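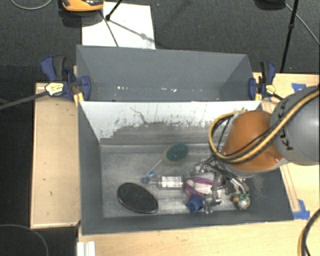

**Plalik open bin, grey, bought as a pair. Fri 28 August**

I wanted somewhere to put the things that have no somewhere. Bindden do a prettier version with a lid for 74 pounds, and I have met enough lids. The Plalik pair was 58, delivered by two men who seemed to expect a bigger house.

They are bins. Four sides, no top, grey. The floor scuffs if you so much as look at it, and after one summer mine has the cloudy, streaked finish of an old baking tray. The walls pick up fine scratches too. If you mind that sort of thing, buy the Lindsay, which is fabric and will sag by April instead.

What I do like is that small stuff can lie flat. A brush on its side, a bottle on its side, and you can still see both without digging. In my old Stevel tub everything sank into one layer of regret.

No handles, mind. Carrying one full is a two-armed business, and the stairs here have 13 steps, each of which I now know personally.

Would buy again, grudgingly. Knocked off a star for the floor and gave half of it back for the lack of a lid.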